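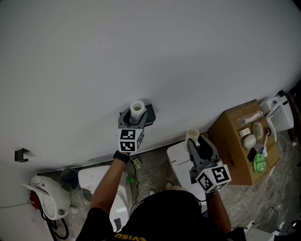 How long can a cardboard box serve as a side table in a utility room?

A few weeks, provided that it stays dry and carries only light things. After that it should be emptied, flattened and replaced by a shelf or a small cabinet of the right height.

The second half of that answer is the part people dispute. I have kept a delivery carton as a table myself, in a rented flat in Trirkent, for the whole of one winter and into the spring. It was free, it was the right height and it fitted the gap between two appliances. I now think it was the most expensive surface in the flat, if expense is measured in time spent looking for things.

Consider what a closed carton is. The load is carried by the four vertical walls and, above all, by the corners. The top consists of flaps, usually two long ones meeting along the middle, held by a strip of tape. A cup placed near a corner is well supported. The same cup placed over the join is standing on the weakest line of the whole object. An empty carton has nothing under that line at all. A full one has contents, which settle, so the flaps begin flat and end slightly dished. Round items then move towards the middle, and small packets slide under whatever was put down first.

Moisture makes all of this worse. Corrugated board loses a good deal of its stiffness in damp air, and a room with a washing machine or a kettle in it has damp air for part of every day. The lower edge suffers first, as it sits on the floor and takes up whatever is mopped round it. By February my own box had a soft band along the bottom and a lean towards the wall. It did not fail. Cartons seldom fail suddenly under domestic loads, and I suspect this is why they are kept so long.

The stronger objection concerns what collects on top. A proper shelf tends to acquire a purpose, because someone chose a place for it and drilled holes. A box acquires whatever was in the hand at the time. The usual layer is a phone, a cable, a cloth, a clear plastic bag with something in it and a small packet that was going to be opened shortly. Each has a correct place elsewhere. The phone and its cable belong near a socket at worktop height. The cloth belongs on a rail, where air can get at both sides. The bag belongs wherever its contents are used. Together on a carton they form a heap that has to be lifted off whenever the carton is opened, so the carton is not opened, and its contents drop out of use.

I would apply one test. If the box cannot be opened without moving more than two things, it has stopped being storage. It should then be either emptied or admitted to be furniture, and furniture made of packaging is poor furniture.

Cups deserve a paragraph of their own, as they are the objects most often put down on the nearest flat thing. A cylindrical cup has a small base for its height and is easily knocked when it stands at thigh level, where sleeves and bags pass. It needs a rigid surface with a lip, or a hook, or a shelf at chest height. Against a plain white wall with nothing on it there is usually ample room for the shelf. People leave such walls bare because they look tidy, and then fill the floor below them. I would do the reverse. Floor area in a utility room is scarce and is needed for the appliances, the bin and somewhere to stand. Wall area is plentiful and mostly idle.

The figures in my own case were simple. The clear run of wall between the appliance on the left and the corner on the right measured 1,143 mm. The gap in which the carton stood took up part of it, with the bin in the rest. I fitted a single board 1,000 mm long, which left a margin at each end for getting a hand in, and set its upper surface 831 mm above the floor to match the top of the taller appliance. The board is 16 mm thick and has not bowed under cups, detergent and a tray. A thinner one would probably have done for the cups alone.

The board came from Ultutico, and I have no strong view on it beyond saying that the edges were sealed, which matters near water. I had also looked at the Ezzat, a narrow wheeled trolley sold for this sort of gap. It was well made. My reservation was that a trolley is another floor object, and it has to be rolled out to mop behind. It also has open tiers, which collect small things in the same way that a carton lid does. In a room where drilling is not allowed it would be my first choice. My tenancy allowed it, so long as the holes were filled on leaving.

There is an argument on the other side and it should be stated fairly. When someone has only just moved in, the final positions of the appliances are not known. Fixing a shelf in the first week often means fixing it in the wrong place. A box can be pushed about until the arrangement settles, and it costs nothing if it is ruined. At a previous address, on the Liltmont estate, I put up a bracket on the second day, and an appliance door struck it every time it was opened. The carton is a reasonable way of finding out where a surface is wanted. My complaint is with leaving it there once the answer is known.

For those who mean to keep one for the time being, some rules are worth following. Fill it evenly so that the flaps rest on the contents. Stand it on a piece of board to lift the lower edge clear of the floor. Run tape across the join as well as along it. Keep liquids off it, including cups that are supposedly empty. Write the contents on the side facing the room, since the maker's printing will describe something that left the box long ago. Keep it away from any vent or hose, and do not lead a charging cable over the top with the phone lying on cloth, where heat has nowhere to go.

Then choose a date for its removal and keep to it. Mine went out flat with the recycling in April. Inside were two spare hoses, a bag of pegs and the instructions for the appliance standing beside it.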